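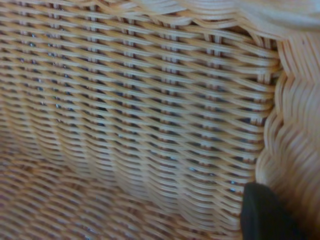 **Why do two nested baskets jam when they are the same nominal size?**
The rim of the upper basket wedges against the flared wall of the lower one before the bases meet, and the open weave lets the strands catch on each other.

---

**Ticket:** Stacked baskets stick, upper basket will not lift out cleanly
**Product:** Dilby rectangular woven basket, tan and dark brown
**Reported by:** Fernanda Veloso, Carrilho store
**Assigned to:** Nuno Bettencourt
**Status:** Resolved, one item left open
**Opened:** 2026-10-08

### Report

Store staff put out bread baskets in stacks at the end of the counter. When a tan basket sits in a dark brown one, the lower basket sometimes comes up with it. It then drops off partway, or has to be pulled free by hand. Two baskets have been returned with a lifted strand on the outside wall. Staff assumed the dark batch was undersized and asked for replacements.

Fernanda asked three things:

1. Is the dark basket a different size?
2. Can the lifted strands be repaired?
3. Can the stores keep stacking tan on dark?

### Initial checks

Measured 27 baskets from the Carrilho stockroom, both colors mixed. Rim length, rim width and base length were taken with a steel tape, pressing lightly so the walls did not bow. Variation between the longest and shortest rim was 4 mm. The spread was the same in each color. The dark batch is not undersized.

Salvador Loureiro repeated the base measurements on a flat board and got the same result. His readings are in the shared sheet, second tab. The first tab contains the July figures and should be ignored, as those were taken over the outside of the rim.

### Reproducing the fault

Stacked pairs on a table and lifted the upper basket by the two short ends.

- Tan on dark, set down gently: no sticking.
- Tan on dark, pressed down with a flat hand: lower basket lifted in 19 of 64 attempts.
- Dark on tan, pressed down: comparable, not recorded separately.
- Tan on dark, loaded with bread rolls and left overnight: lower basket lifted on the first attempt.

Color order has no effect that we could find. Pressure does. Loading the upper basket while it is still stacked has the same effect as pressing it down.
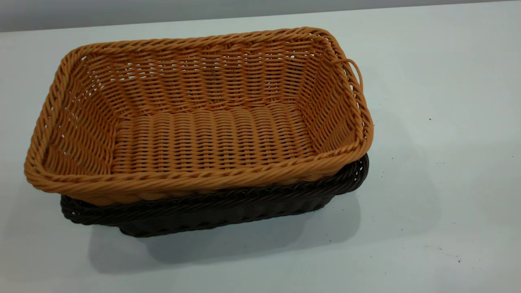 *Reading time: 4 minutes*

### Cause

The sides of the basket flare outward from base to rim. Under load, the upper basket travels down into the flare until its walls bear on the walls below. The weave has small open gaps between the rows. Where a raised strand on the outside of the upper basket meets a gap on the inside of the lower one, it can seat in the gap. A straight vertical lift then pulls the strand against its stake.

The rim contributes less than first thought. Margarida Mota wrapped the lower rim in smooth tape and reran ten of the pressed lifts. Sticking still occurred, so the contact point is further down the wall.

Rounded corners were checked for burrs and loose ends. One loose end was found on a tan basket and trimmed. That basket was excluded from the lift attempts.

### Fix for stores

1. Empty the upper basket before stacking.
2. Lower it level. Do not press it into place.
3. To separate, hold the lower basket by its rim and tilt the upper one up from a short side first.
4. If it resists, slide a sheet of parchment between the walls and work it along the long side.
5. Do not twist. Twisting opens the weave at the corners.

For storage between shifts, a folded cloth on the floor of the lower basket keeps the upper one high enough to stay clear of the walls. Any cloth thicker than a tea towel works.

### Repair of lifted strands

A strand that is lifted but unbroken can be pushed back under its stake with a blunt plastic knife. Start at the end nearest the corner and work toward the middle of the wall. A broken strand should not be glued if the basket is used for food. Send those back on the usual form, marked "weave", not "size".

Of the two returned baskets, one was repaired this way and put back in stock. The other had a split strand and was written off.

### Comments

**Fernanda Veloso:** Staff have been using the cloth method at Carrilho for a week. No further sticking. The replacement request can be cancelled.

**Nuno Bettencourt:** Cancelled. Size query closed.

**Afonso Matos:** Same complaint from Clodbridge, but theirs are the Jereo round baskets. Does this apply?

**Nuno Bettencourt:** Not tested. The round ones have a steeper wall and a different rim. Please open a separate ticket and send a pair.

### Open item

Shelf card wording still says "stackable when full". Margarida to correct it before the next print run.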